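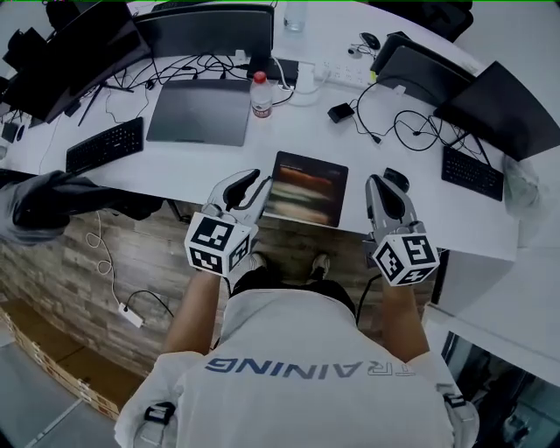 The Ikgate Cast

4 min read
Print
E-mail

The skull came out of the silicone at 11 in the morning with a seam down the left side. Domnica Grecu measured the seam with calipers, wrote 0.5 mm on the bench card, crossed it out and wrote 0.4. She did not like to round up against herself.

The order was from the museum at Ikgate: one gharial, adult female, mouth closed, scale one to five. The contract listed the number of teeth, the angle of the tail and the color of the eye. It gave no instruction on the belly, which visitors would not see.

She trimmed the seam with a scalpel and sanded it under running water. The resin was Gollden, the slow grade, which took two days to cure in December and held a scale edge better than the fast one. The fast one was cheaper. Vieira had used it for the turtles, and the turtles had gone yellow on the side facing the window.

Vieira telephoned at noon.

"They want to know if the belly is finished," he said.

"Finished in what sense?"

"Scaled."

"The drawing shows 225 scales on the flank. It shows none on the belly."

"So it will be smooth."

"It will not be smooth," she said. "The animal is not smooth."

He waited on the line. She could hear the compressor running in his shop, then cutting out.

"They won't pay for it," he said.

"I have not invoiced for it."

After the call she turned the body over in its cradle. She had laid the ventral rows in wax the previous month, working from a skin that had been loaned and then taken back. The skin belonged to an animal collected on the Willon, downstream of the mill, in a year when people there still shot them from boats. A label was tied through the hind foot. It recorded length, sex and the collector's initials. On the reverse, in pencil, was written: two young seen, not taken.

She had copied the rows in order, from the throat back. Near the vent, on the right side, the pattern broke where a wound had closed. The scales there were small and ran the wrong way. A standard reference would have left this out. She had spent nearly a week on it.

She mixed the first wash, raw umber and a little gray, and tested it on a scrap of the same batch. It dried too warm. She added gray. The second test was correct, and she wrote the ratio on the card below the seam measurement.

The paint went on from the tail. She worked toward the scar and reached it at half past four, when the light from the yard was no longer usable. She switched on the lamp, checked the color against the scrap, and found it had shifted. She switched the lamp off again.

The brush went into the jar. She covered the body with a sheet — belly up, so the wash would not mark — and entered the hours as cleaning.

Related stories
The Turtle Window
Notes on a Borrowed Skin
Low Water at Willon
Glass Eyes, Assorted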